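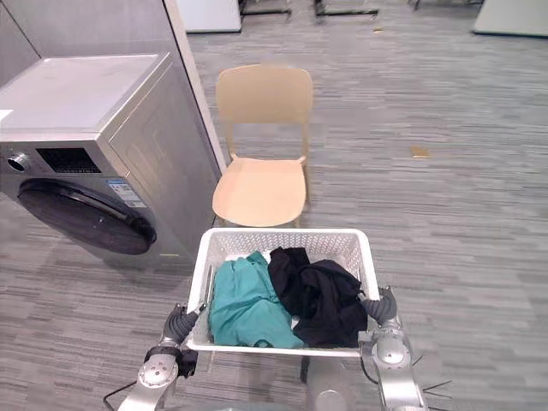 Laundry bay, both grippers on the basket rim, teal and black garments in the load. Washer to the left, chair behind the basket.

Notebook, laundry bay
October 2020

Purpose of this entry: get the working rules for two-arm basket handling into one place. Until now they have been spread over the task sheet, the whiteboard and people's heads. The Fultier draft procedure covers single-arm work well enough but says very little on what happens when both arms hold the same rigid object. I have marked where our practice departs from it.

Terms. "Closed chain" means both grippers hold the basket and the basket links the arms. "Hold" means motors on, no commanded motion. "Safe stop" means the stop that removes drive power. Please use these words in the run log. "Paused" has been used for both of the last two and it made the Corkley log hard to read.

1. Grip

Rim only. The perforated sides flex, and a finger that goes into the lattice can snag on release. The soft fingers close over the rim. The rod part on the left side runs up the inside wall and must not be used to carry load.

Grip points opposite each other, on the two short sides or the two long sides, never one of each. If the first grip is off, open and redo it. Do not correct by dragging the basket with one arm while the other is closed.

Grip force is set by the table for the basket and is not changed during a run. If the rim slips at the table value, that is a fault to be logged. Last week someone raised the value mid-session and we lost the comparison with the earlier runs.

2. Closed chain motion

Both arms move from one trajectory, defined at the basket center. Independent arm commands are locked out while both grippers report closed. The Fultier draft allows independent jogging at reduced speed. We do not. Two stiff arms on one stiff basket will build up internal force with very little travel, and the joint torque limits are set too high to catch it early.

Internal force is estimated from the wrist readings and written to the log. Limit is 10 N sustained. Above that, go to hold, then relax the right arm first. The order matters only in that it must be the same every time. Vainio suggested relaxing both together, which we tried. The basket tipped toward the side that let go faster.

Base motion with the basket held: slow profile only, no rotation and translation combined. The basket blocks part of the head camera's view of the floor just ahead, so the route is checked before pickup and counts as expired after a safe stop.

3. Load

Garments are free to shift. Treat every load as off center. The wrist offset is re-zeroed before pickup and left alone after that. Re-zeroing under load hides the very error we want to see.

Clothing above the rim is allowed as long as it does not lie between finger and rim. Sleeves and straps hanging over the outside are tucked in by hand before the run starts, with the robot in safe stop. Hold is not enough for reaching into the basket. This is the rule most often broken and I would like it treated as a reportable event from now on, even when nothing comes of it.

Keep the contents written down by color and type, one line, before pickup. Sorting results cannot be scored later without it.

4. Work area

Washer door state is entered in the log at the start (open or closed). Do not rely on the vision output for it. The door is very dark and glossy and the detector has given both answers on the same setup.

Chair position is part of the setup. It serves as the basket stand in the transfer task and as an obstacle in the approach task, and the log has to say which. If it gets moved, even slightly, a new setup number is needed.

Carpet tiles: check for scraps and lint before each session. Small items on the striped pattern are easy to miss by eye and sometimes show up in the floor segmentation as steps. Remove them before the session starts. If one is noticed during a run, finish or abort the run, then remove it and note the time.

Cables: nothing loose near the elbow or lower joints that can reach the basket through the full arm range. Check at both ends of the range. A check at the home pose does not count.

5. People

One operator on the stop, with no other job. A second person may handle garments. The operator does not type, film or talk on the phone while drive power is on. The person handling garments says "clear" aloud and the operator repeats it before power is restored.

Nobody stands between the robot and the washer at any time with drive power on. There is no way out of that spot if the base moves.

6. Log

Minimum fields per run: setup number, basket, contents, grip force, max internal force, stops (type and cause), outcome. Outcome is one of complete, aborted, or fault. "Mostly OK" is to be avoided.

Went back through the Tumari set with these fields in mind. Of 19 runs, 2 had no stop type entered. Both are marked unusable for the stop statistics and kept for everything else. I did not try to fill in the gaps from memory and suggest we never do.

Departures from the Fultier draft, for reference:
- independent jogging in closed chain: draft allows, we forbid
- force table: draft lets operator adjust, we fix per basket
- reach-in under hold: draft silent, we require safe stop
- route check after safe stop: draft silent, we require a new one

Open points

Soft finger wear. The ribs take the load at the rim and we have no criterion for when to change them. Proposal: measure rib height at the contact line weekly until there is enough to set a number.

Release. Current practice is to lower until wrist load drops, then open both grippers. On the chair seat this is less certain than on the floor, as the seat is slightly dished and the basket may rest on two edges. Need a rule for how much load may remain at opening. Left blank until we have measured it.

Internal force limit at low speed. 10 N was taken over from the older basket and has not been checked on this one. To do before the next transfer series.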